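We use cookies to keep you signed in and to count visits. Accept all | Manage settings

Fiorella D'Amico
17 October 2021

1/ Notes on the parish giving records at Centhorpe, for those who asked how the change of system went. Long and dull. Mute the thread if church administration is not your thing.

2/ Until May the envelope scheme ran on a card index. One card per household, one column per month, initials of whoever counted. It worked well for as long as the same two people did the counting.

3/ We hold 76 cards. Of those, 60 matched a current entry on the electoral roll. The rest were people who had moved, died, or changed their surname on marriage without the card being updated.

4/ Order of work: roll first, cards second, bank statement third. Do not start from the bank statement. References on standing orders are unreliable, and one of ours still reads "organ fund", which closed years ago.

5/ The new records are kept in Linance. Each giver gets a number, and the number goes on the envelope. Names are held in a separate list with its own password. The counters see numbers only.

6/ That last point caused the most discussion at the church meeting. Several older members liked the counters knowing who gave what, as it meant someone noticed when an envelope stopped coming. They had a fair case. A missing envelope is often the first sign of illness.

7/ What we settled on: if a number shows nothing for 6 weeks, the system sends the minister the number and no amounts. The minister looks up the name and decides whether to call round. No letter goes out.

8/ Tax reclaim. Declarations must be matched to the giver, and a joint card for a married couple is not enough on its own. We asked each spouse to sign their own form. Slow, and a few are still outstanding.

9/ Loose plate money is entered as one figure per service. Do not try to split it. Weddings and funerals go on their own line so the fees don't get mixed in with the collection.

10/ Brenudura (our sister congregation) uses the same set-up but counts after the evening service. If you share a counting rota between two churches, agree on one form before anything else. We had Piras forms at one end and home-made ones at the other, with the columns in a different order.

11/ Old cards are boxed in the vestry safe with the declarations. Check your own denomination's retention rules before shredding anything.

12/ Questions on the numbering in the replies, please. I can't give advice on individual tax cases.
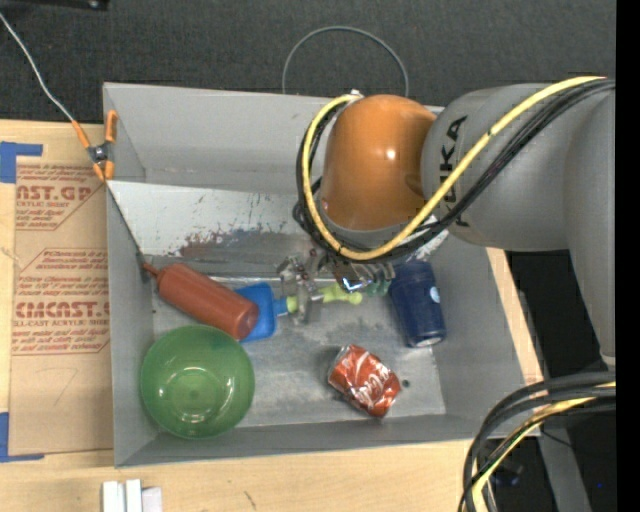
KUKA arm over a grey bin.

Contact | Terms | Copyright 2021 | Back to top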